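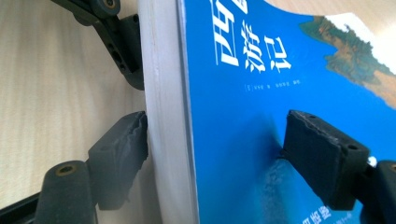 A paperback edition of Journey to the West between the pads of a hand-held gripper.

The Demonstrator's Share: Who Should Decide How a Robot Is Taught

By Horacio Sosa
Drallik Center for Work and Automation

Print this page | E-mail this page

Public discussion of robot learning gives most of its attention to the learning. Budgets are described in terms of computing power, results are reported as success rates, and the people whose hands supplied the original movements appear, if at all, in a line of thanks. It is the view of this Center that the balance is wrong, and that organizations which collect demonstrations should change how they plan, pay for and report that part of the work.

The question came before us in a practical form. Last August the Center began Tirkero, a program to collect demonstrations of book handling for libraries and archives. The tasks are modest: take a volume from a shelf, turn it, lay it flat, stand it up again, pass it to a tray. Staff perform them with hand-held grippers that carry a camera, and for a smaller group of tasks they operate a robot arm by remote control from a desk in the next room. The plan called for 2,000 demonstrations. It was written by engineers, with care, and it did not ask a single librarian how a book ought to be held.

A paperback is a difficult object. Its cover is smooth and stiff, and its page block gives way under pressure. When one pad of a gripper rests on the cover and the other on the edges of the pages, the two sides do not answer the squeeze in the same way, and the pages bend a little where the pad meets them. A person who has shelved books for years knows this before touching the volume. She will choose the spine and the fore edge for one move and the two covers for another, and will change her mind according to the thickness of the book, the age of the glue and what has to happen next. None of these choices was mentioned in our instructions, which told the demonstrator to "grasp the book securely and move it to the target."

Two groups worked from that sentence. The first was made up of temporary staff supplied by Gallex, a contractor that recruits and trains people for data work. The second was drawn from the circulation desk of the Havlíček Library, on loan for part of each week. Both groups followed the instructions faithfully. The Gallex staff were quicker and more regular. The library staff were slower, and they stopped more often to adjust a grip before lifting. Under the rules then in force, a demonstration with a pause of that kind was marked as hesitant and removed. By the time the matter was raised, 393 demonstrations had been set aside, and most of them came from the people who knew the most about books.

I do not tell this against the engineers. A pause can be a fault. Operators working by remote control often stop because the view is poor or because the arm has lagged behind the hand, and a robot that learns those stops will stand idle in front of a shelf for no useful purpose. A rule against hesitation has a sound basis. What it lacked was a way of telling confusion from judgment, and the only people able to tell the difference were the demonstrators, who had not been given any place to say so.

There is a respectable argument on the other side. It holds that with enough demonstrations the differences between individuals will average out, that the learning system will find what is common to all of them, and that consulting each demonstrator is a cost no large project can bear. For certain tasks this may be right. Moving a block from one square to another does not call for a tradition of craft. Some of our colleagues would add that expert habits can mislead, because an expert relies on fingertips and wrists that the machine does not have. A librarian eases a tight volume out by pressing its two neighbors back and taking hold of it at the middle of the spine. A gripper with two jaws cannot copy the movement, and a demonstrator who insists on it will waste the afternoon.

We accept the second point and would draw a different lesson from it. The expert must be given time to become skilled with the tool before anything is recorded. A gripper held in the hand is an instrument, with its own reach, its own stiffness and its own bad habits. Its pads chip and fray at the edges with use. A grip that is safe with a fresh pad may slip with one that has lost a corner, and the demonstrator will make up for it by squeezing harder, often without noticing. If the condition of the pads is not written down, the recording shows a change of technique with no cause attached. In our own program the library staff were allowed one morning of practice. Each of them told us later that their best work came in the second week.

As to averaging, it is worth asking what is being averaged. If careful demonstrations are filtered out at the door, larger numbers will only confirm the filter. A collection of 500 demonstrations whose makers understood the purpose of the task, and whose odd cases were kept and explained, seems to us a better foundation for work with fragile objects than a collection four times its size that has been made smooth by rule. We cannot yet prove this for every kind of task, and we would welcome results from groups that are able to test it. Our opinion rests on one program and on many conversations.

The matter of ownership and credit is harder. When a person shows a robot how to do a thing, some of what that person knows passes into a product that may be sold for many years. The present custom is to treat the transfer as ordinary hourly labor. Gallex pays by the hour and pays on time, and we have no complaint about its conduct. The library staff received their usual salary. Neither arrangement recognizes that the two groups were contributing different things, or that either group was contributing anything beyond attendance.

Proposals for royalties have been put to the Center from time to time. We are doubtful about them. It is very difficult to trace a given behavior of a machine back to a given demonstration, and a scheme that depended on doing so would spend its money on disputes. Three more limited measures are within reach of any institution that collects such material, and the Center has adopted them for the remainder of Tirkero.

The task description is now drafted together with the people who will perform the task, before recording begins. They are paid for that time at the same rate as for demonstration. Where the draft says "securely," they are asked what the word should mean for a thin pamphlet, for a heavy atlas, and for a worn paperback novel that has been through a great many hands.

A demonstrator may attach a note to any recording, spoken or written, and no recording with a note may be removed by an automatic rule. A reviewer must read the note first. This has slowed the work. It has also changed the character of the meetings between the two sides, which used to be reports and are now closer to discussions.

Finally, every release of the collection will carry the names of those demonstrators who wish to be named, in the same list as the engineers and in the same type size. Several have declined, as is their right. One member of the library staff asked to be listed under her job title alone, so that whoever used the data would know it had come from a circulation desk.

These measures have limits that should be stated. They are suited to a program of our size, in which the people who collect the data and the people who use it can meet in one room. A firm that gathers demonstrations in many cities through several layers of contractors will find the second measure expensive, and may find the first one impossible without changing its contracts. We think that the contracts should be changed, though we recognize that this is easily said by an institution that does not sell robots.

It will also be objected that the whole subject is temporary, and that machines will soon learn such tasks from ordinary video or from practice in simulation, with no need of anyone's hand on a gripper. Perhaps so. Decisions are being made now, however, about which movements count as good ones, and later systems are likely to be measured against collections assembled in these years. If the standard for handling a book is set by a rule that punishes care, the rule may outlast the method by a long time.

The 393 recordings have been restored to the collection and are being reviewed one by one, with the demonstrators present whenever the library's schedule permits. Some will be removed again, for good reasons, and the reasons will be published with the data. The revised task descriptions are available from the Center on request, and comments from library and archive staff who have done similar work elsewhere will be read with particular interest.

Print this page | E-mail this page

Contact the Center | © Drallik Center for Work and Automation. All rights reserved. | Back to top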